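Vinmont Computer Fix-Up Club: Minutes, Wednesday, March 24, 2021
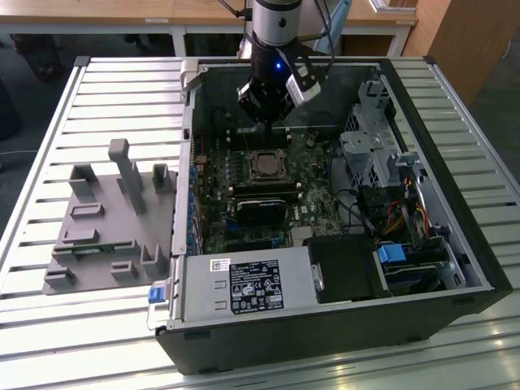

The tower on the bench, side panel off.

Hi all, Thilini Barua here with the notes, typed up while I still remember who said what (my handwriting is no help at all). We got going a little late as the front door was sticking again. Radymyr Hladun ran the meeting and I wrote things down. Last month's minutes were read and okayed, with one fix: the donated keyboards came from Etim, and I had put Drerus. Sorry, Etim!

1. The black tower
Most of the evening went on this one. Radymyr has had it on its side on the white bench and we all got a good look at the inside. Green motherboard, two memory modules, a card with a dark shroud below them, and a hard drive down in its bay by the blue release tab. I'm fond of these older-looking cases, I have to say, with all that metal and a proper drive cage!

Radymyr wants to strip it to the case and sort the parts. I'd sooner keep it in one piece and use it for the beginners' evening, as there's plenty of room to point at things and the sockets are easy to find. We went back and forth on this for 25 minutes. Agreed in the end: it stays whole until June, and then Radymyr gets his way if he still wants it.

Before anybody learns on it, the yellow, orange, red and black power wires want tying back so people can get their hands in at that side. Radymyr will do it. He also asked that the power supply be left shut. It comes out as one box and goes back as one box, and no one is to open it, me included.

2. The hard drive
Long chat about wiping drives. We don't have a written rule and we should. Agreed that any drive that comes in gets wiped before the computer is passed on, and the date goes in the blue notebook. If a drive won't wipe, it goes in the locked drawer for Drameo to collect with the scrap. I'll write this up on one page and tape it inside the cupboard door.

3. Labels
A few of us have been peeling stickers off cases to make them look nicer. Please don't do this to power supplies! The black label with the small print needs to stay readable, and the little QR sticker can stay put too. Fine to clean up the outside of a case if it has old price tags on it.

4. Beginners' evening
We have 14 names down already, which is more than I expected, and I'm thrilled. Radymyr thinks 90 minutes is long enough and I think he's right, people get tired. Plan is memory first (out, in, out again), then finding the processor socket and talking about it without touching. The card comes after that if there's time. Six to a bench at most. I'll bring cookies.

5. Supplies
We're low on zip ties and nearly out of thermal paste. Radymyr to order both. Somebody has walked off with the good short screwdriver, so could you check your bags and coat pockets?

6. Anything else
The door. I'll call the landlord again.

Wrapped up after that and put the chairs away. Next meeting same place, same time, and Radymyr has the key.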